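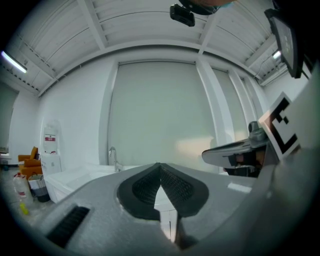
Why Does Bread Rise?

Have you ever watched someone make bread at home? They mix up a sticky lump of dough, put it in a bowl, cover it with a towel and walk away. When they come back, the lump has grown so big it is pushing at the towel! So who blew it up?

The answer is yeast, and yeast is alive. It isn't an animal and it isn't a plant. It belongs to the same big family as mushrooms, although you would never guess it, for a mushroom is easy to see and one bit of yeast is so tiny that you need a microscope to look at it. The dry yeast you buy at the store looks like light brown sand, and every grain of that sand is made of a great many yeast cells, all fast asleep.

Warm water wakes them up. And what do you want when you wake up? Breakfast, of course! Yeast loves sugar, and there is plenty of it to be had in dough, even if the baker didn't put any in, because flour is full of starch and starch can be broken down into sugar. As the yeast eats, it gives off a gas called carbon dioxide. You make that gas too, every time you breathe out, and it is also what puts the fizz in soda.

Now, gas likes to float away, and it would if it were made in a glass of water (you would see the bubbles come up and pop). Dough is different. When flour gets wet and you push it and fold it and push it again, it grows long, stretchy strings called gluten. The strings join up into something like a net, or like the skin of a thousand little balloons. The gas gets stuck inside, the balloons get bigger, and up goes the dough.

Yeast is fussy about how warm it is. In a cold kitchen it works slowly, and in water that is too hot it dies. The bakers in Nokdale start some of their loaves the night before in November, when the mornings are chilly, and over in Ovelton there is a bakery that keeps its dough in the refrigerator on purpose - slow dough often has more flavor.

In the oven the bubbles swell one last time, and then the dough around them turns firm and stays that way. Cut a slice and look at all the holes. Every one of them was a bubble!

Try it yourself

Ask a grown-up to help you. Put a spoonful of sugar and a spoonful of dry yeast into a small, empty plastic bottle, then pour in half a cup of warm water. It should feel like bath water, no hotter. Swirl it gently, stretch a balloon over the top and stand the bottle somewhere cozy. Wait 20 minutes, or a bit longer if your kitchen is cool, and see what your balloon is doing. Then try it again without the sugar - what do you think will change?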